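Wurcombe Bench Manipulation Project
Progress report to the Ondamel Fund
Second reporting period
Submitted January 15, 2022
Prepared by Siiri Luik, project lead, with contributions from Volodymyr Symonenko and Zewditu Woldegiorgis

1. Purpose of this report

This report sets out the work carried out at the Wurcombe laboratory since our last submission in July. It covers the comparison of two gripper designs on the two-arm bench, the change of controller firmware, and the use of funds under the equipment heading. The Fund's comments on our previous report have been taken into account, in particular the request that failed attempts be reported by cause.

2. Work completed

The bench was rebuilt at the start of the period. Both arms are now fixed to a single front rail, so that the distance between them can be altered without measuring the whole cell again. The side and back walls were papered and the tabletop given a printed surface. The earlier plain bench had made the task of finding objects easier than it would be in a home, and the results were of limited use to Imex, our partner for the household trials.

The comparison itself comprised 503 attempts at picking up and setting down common household items. The standard jaws and the longer jaws supplied by Surdu were each used on both arms, and the order of items was changed between sessions. Igor Vaněk ran the sessions and kept the attempt log. Severyn Dovhaniuk reviewed the recordings separately and marked each failure by cause. Where the two records disagreed, the recording was taken as correct.

Items were chosen to include open vessels, flat objects and objects with narrow parts. Several were placed close to the front rail or to one another on purpose, as these positions had caused most of the difficulty in the first period.
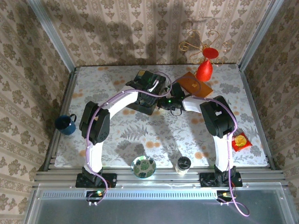
Figure 1. The two-arm bench at Wurcombe, with household items set out on the printed surface.

The cable route along each arm remains under review. The present arrangement leaves a loop at the wrist to allow for rotation, and on 2 occasions during the period a loop caught on a standing item and the session had to be stopped. No damage was recorded to the arms. Clips have been ordered and will be fitted before the next series.

3. Findings

The longer jaws performed better on mugs and bowls, where the arm could approach the rim from above with more clearance. They performed worse on thin items lying flat, such as packets and folders. Mr Dovhaniuk's review attributes most of these failures to flexing at the tips. The standard jaws closed more firmly on small jars but were more likely to push a jar forward before gripping it.

Items near the front rail were difficult for both designs. The arms must fold back sharply to reach them, and the controller often refused the movement as unsafe. Ms Woldegiorgis has since revised the joint limits. The revised settings were tested over 30 further attempts, which are not included in the total given in section 2, and refusals were less frequent. We regard this as an early result only.

The firmware change removed the delay between the left and right arms which we reported in July. It has also made the start-up check longer, and operators have asked whether part of it can be skipped between sessions. Mr Symonenko is preparing a note on this point.

4. Expenditure

Spending on equipment is within the approved budget. The wall materials and the printed surface cost less than planned. We ask the Fund's permission to move the balance to spare gripper parts, as the tips of the longer jaws wear more quickly than expected.

5. Next period

A softer tip for the longer jaws will be tested first, using the same items and the same method of review. The household trials with Imex will follow, subject to the cable clips having been fitted and checked. The attempt log and the list of failure causes are available to the Fund's assessors on request to Ms Luik.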